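Notebook, bedroom tidy-up task, July

Started 8.40. Blind up, curtain drawn across, same as yesterday. Kerubo wants the daylight left alone and the lamps off, so that the set has proper weather in it. Fine by me. It does mean that the first runs of the morning look as if they were collected in heaven and the late ones in a car park.

Task as written on the sheet: clear clothes from bed, put in basket. Six words, or seven if you are Rostyslav and insist on "all". We spent most of yesterday afternoon finding out what those words leave out. Does a sleeve over the rim count as in? Does the bed have to look made at the end? What if a sock goes under the runner and neither the operator nor anyone watching notices until the next reset? (Gitau found it. It had been there for three runs, all marked good. They are now marked something else.)

Target for the day is 46 usable runs. Usable means: starts from the home pose, no hands of ours in view, ends with everything in the basket and both arms back. Kibet operating in the morning, me after lunch, Obinna on resets and the tally.

Runs 1 to 8. Kibet warming up. He is a much better pilot than I am and knows it, and that turns out to be a nuisance for the data. He picks everything up so cleanly that there is nothing in there about recovering from a bad grasp. Asked him to be a bit worse. He took this badly, then was worse in a very theatrical manner for two runs, with great swooping approaches like someone landing a kite. Threw both of those out. Agreed on a compromise: he drives normally, and Obinna makes the piles nastier.

Obinna's piles are now very nasty. He has a gift. Light over dark, dark over light, things tucked into other things, a sleeve pulled through a neck hole. I have asked him to write down what he does so that somebody else can do resets, and so far he has written "like a teenager".

Two-handed runs next. The idea is that one hand deals with the item over the basket while the other goes back to the bed for the next one, instead of everything happening one arm at a time as it did in the Kemance set. Faster per run, and the model ought to see some overlap between the arms if we ever expect it to produce any. Operators hate it. You have to look at two places at once with a head that can only point at one.

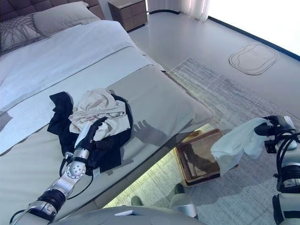 The trouble is the moment of choosing. Kibet closes the left hand on a heap and gets whatever is in reach, and whether that is one garment or two is settled somewhere inside the cloth where none of the cameras can see. If two come up together, is that a mistake or good value? Rostyslav's labelling guide says one item per grasp. The sheet on the wall says nothing. I have put a question mark against each one and will let the two documents fight it out.

My own view, for what it's worth: keep the doubles and label them honestly as doubles. People pick up two things at once all the time. I do it, and then I drop one in the corridor, and a run that included the corridor would be the most lifelike thing we had.

11.15. Stopped for the left wrist, which was reporting a temperature it didn't have. Restarted the arm controller. Came back. Restarted it again with the Ruvden patch taken out. Did not come back. Draw your own conclusions, Gitau, it's your patch.

Lunch.

Afternoon, me driving. My first attempt put a shirt neatly on the floor beside the basket and returned both arms home with every sign of satisfaction. Kept it in the failures folder, where it has plenty of company with my name on it. The depth is the hard part. Looking down through the headset the basket seems a good hand's width nearer than it is, and you let go early. Kerubo suggests lowering the hand until the knuckles are level with the rim and only then opening. Tried it. Slower, but it works, and I've added it to the operator notes under her name so that complaints go to the right desk.

Also noticed: thin white cloth is a misery. The grasp looks the same in the headset whether you've got a fistful or a single layer between two fingers, and the hand's own readings are no help with anything that light. Denim would be a holiday. I gather Rashidi ran all their trials with towels, and I begin to see why.

The bed itself is creeping. Every drag across it takes the runner along a little, and by mid-afternoon the start position no longer matched the reference photo. Obinna had been putting the clothes back in the right place relative to the runner, which was sensible, and the runner was in the wrong place relative to everything, which wasn't his fault. Decided not to correct it between runs, only at the start of each block. Wrote the block number on the tally so we can split on it later if the training curve does something strange.

Closed at 5.20, short of target. Uploaded to Gadura before leaving, apart from the last block, which is waiting on Rostyslav to check the timestamps.

For tomorrow:
Two-item grasps: get a ruling. From anyone.
Gitau to look at the wrist.
More dark garments. The pile is short of them.
Swap operators at lunch again, but put me first so Kibet can raise the average on the way out.
Check under the runner.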